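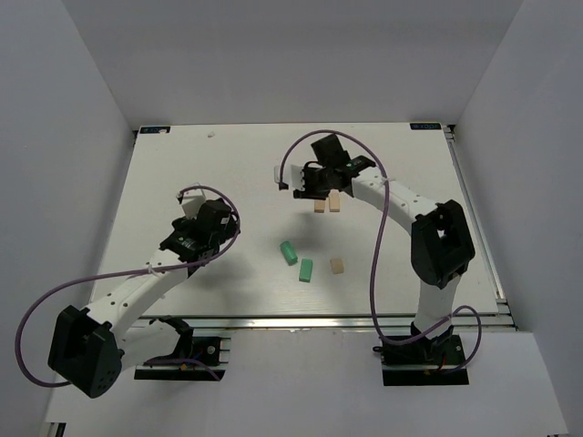

Grorside Wooden Blocks: Your Questions

We get a lot of mail about blocks (more than we ever expected when we opened our little shop!), and the same handful of things come up again and again, so we've gathered them together. Grab a coffee and have a look through.

How many blocks does a child need to start?

Fewer than you'd think. Our Duven starter bag has 21 pieces, and that's plenty for a tower, a bridge and a garage for one small car, sometimes all at once. If two or more children are sharing, the 90-piece Ferneo box saves a good deal of arguing over the cylinders, which are always the first to go missing.

What's a good first thing to build?

A bridge, every time. Stand two plain blocks side by side, leave a narrow gap, and lay a flat one across the top. It feels like a real building the moment that top piece goes on, and then of course somebody wants a cylinder for a chimney or a tree.
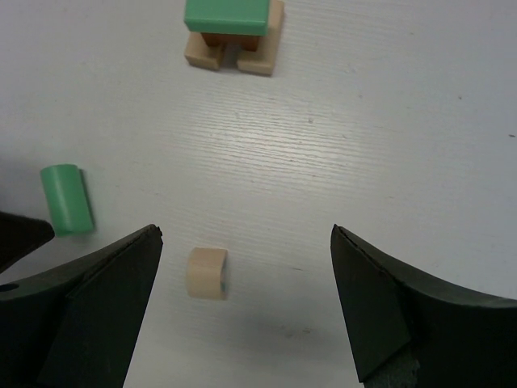
Once they've got the hang of it, try supports that don't quite match and let them work out how to keep the roof from sliding. It will come down a few times. That's half the fun, and the noise is wonderful if you're under 5.

Do you paint every block?

No, we leave a good share of them plain. We like seeing the wood, and the colored ones stand out so much more next to it. The Song set has the most color, if that's what your little one goes for.

What surface works best?

Anything flat and steady. A low table is lovely, and so is a bare floor. Rugs look cozy but tall towers lean on them, and then there are tears.

How do I clean them?

Wipe with a barely damp cloth and let them air dry on a towel overnight. Please don't soak them or put them in the dishwasher, even on the gentle setting (yes, we've tried it, and we were sorry).

We've lost a piece. Can we buy just one?

Of course! Send us a note with the shape and color and we'll look in the spares drawer. Singles usually go out within 4 days, a little longer in December.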